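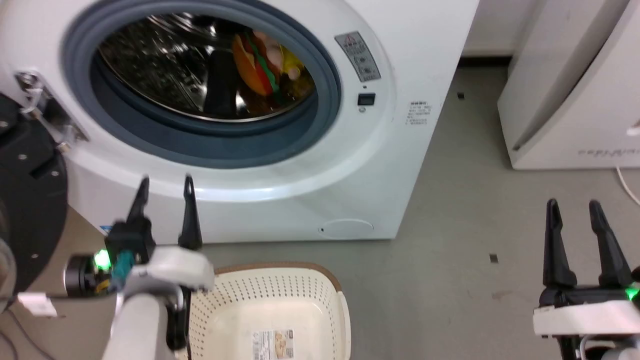

A commenter on the September dryer review asked whether a front loader is any gentler on stuffed toys than an agitator machine, and whether the Sillico Stemdale in particular can take a plush hamburger without flattening the bun. The short answer to both is yes, with some reservations about the spin settings and the gasket.

Sillico Stemdale front-load washer
Purchased from: Nasrallah, new, delivered and leveled
Time in use: four months
Typical load: household laundry, plush toys, small rugs

Drum and opening

The drum is perforated stainless steel, and the perforations have no raised edges that I can feel with a fingertip. Felt pieces and embroidered eyes have come through without snags. The round opening is wide enough to load a large bear without folding it. Small toys are harder to deal with. They settle low in the drum, and the curve of the lower lip means reaching in to the elbow to get the last of them. A light inside the drum would help. Dark items are easy to miss against the lower wall, and I have sent a black sock through a second wash more than once.

Gasket

The gasket is thick blue-gray rubber and seals well. I have had no leaks at any water level. The fold holds water after a cycle, as most do, and it also collects lint and loose stuffing. Wiping it takes less than a minute. When I skipped this for two weeks there was a noticeable smell, which cleared after a hot empty cycle. The blue-gray color shows residue sooner than the darker rubber on my previous machine, and I count that as an advantage.

Controls and labeling

The display window is small and black, and the readout is faint in daylight. It can be read from directly in front but washes out from the side. The indicator dot underneath is bright enough at night and nearly useless at noon. The warning label on the upper front is permanent and printed in very small type. I tried a corner with a fingernail and left it alone. Anyone particular about a clean white front should know that it stays.

Cycles used for plush

Delicate, cold, runs around 65 minutes with the extra rinse selected. Two spin levels are offered on this cycle. Low leaves thick toys heavy with water and they need a towel press before drying. Medium removes most of it, and I have seen no split seams on toys that were sound when they went in. A toy with a weak seam should be repaired first or washed by hand. I use Zavitz liquid at half the dose marked on the bottle. At the full dose the rinse left a stiff feel in long pile.

Mixed loads are where the machine does less well. A single dense toy among light ones pulls the load off balance, and the washer pauses, tumbles and tries again - sometimes long enough to add a good part of the cycle over again. Putting a bath towel in with them mostly fixes it. Beanbag-style toys with pellet filling should go in a zipped mesh bag. If a seam opens, the pellets end up in the drain filter.

Filter access

The service panel is an oval cover set low on the front, near the center. It is hard to grip with wet hands, and the opening sits close enough to the floor that only a shallow tray fits beneath it. Drain slowly and keep a towel down. The filter itself unscrews easily and rinses clean under a tap.

Noise

Washing is quiet. Medium spin can be heard through a closed door but is not disruptive. High spin, which I use only for towels, makes the floor hum slightly. Releveling the feet reduced this - the delivery crew had left one a little short.

Verdict

A competent washer with a smooth drum, a good gasket and a poor display. Recommended for households that wash plush toys regularly. Check the height of the filter opening against your drain tray before buying.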